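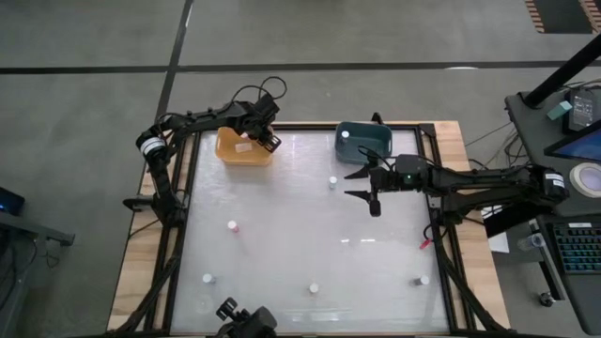 Gosling 4 comes out this Saturday, and the part I've been itching to tell you about is the holding list. Until now, if one of your contacts matched two triggers in the same hour, they got both emails, and sometimes a third (sorry, everyone who wrote in!). Now the second match waits. The extra sends get held in the list, you look through them whenever you like, and you decide which ones go out. You can also let Gosling empty it for you on a schedule.

I'm Ihor Prokopenko, and I run the product side here at Skukadow. We make Gosling for small shops and clubs that send newsletters and reminders and don't have a marketing department to do it for them. We ran the holding list as a test with 321 accounts, and 270 of them left it switched on when the test ended. I was hoping for half!

A few other things are in this release. Re-entry rules now live on the first screen of the workflow, where people kept looking for them anyway. You can set a contact to enter once, once per list, or every time they qualify. The old setting was called "Allow loop" and I can't defend that name. Delays can be set to a time of day in the reader's own time zone, so your 8 a.m. reminder stays an 8 a.m. reminder. And if you use Tarkari for your signup forms, new signups should show up in Gosling within a minute.

Rostyslav Kravets rebuilt the import tool more or less from scratch, and I asked him for a quote for this release. "It reads semicolons now," he said. So there you go, it reads semicolons now. It also fixes 1,823 odd little address formats we'd collected from support tickets over the years.

Gosling 4 is included in every paid plan. The free plan gets it too, with up to 100 contacts in the holding list at a time. Existing workflows carry over as they are and the holding list starts switched off, so go to Settings, then Sending, when you want it. Press questions can come straight to me through the Bruvgate office.

January
By Ihor Prokopenko, Skukadow

Print this page | E-mail this page

Comments (3)

marlow_bikes
Does the holding list work with date triggers? Our birthday emails crash into the service reminders every single month.

Ihor P.
Yes! Date triggers count like any other. Put the birthday one higher in the priority order and the reminder will wait.

tess.q
Semicolons!!! Thank you Rostyslav. Any word on folders for templates?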